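Curkero Trail Rover Guide
Section 4: First Outdoor Run

1. Set the rover on bare, packed ground with its nose pointing along the path.
2. Hold the power button until the light turns green.
3. On the controller, choose Path Follow and set the run length to 198 feet.
4. Check the camera view before you press Start. Low sun can wash out one side of the path.

Caution: Use the slowest speed where the path crosses deep shadow.

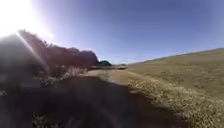 5. Press Start and walk behind the rover.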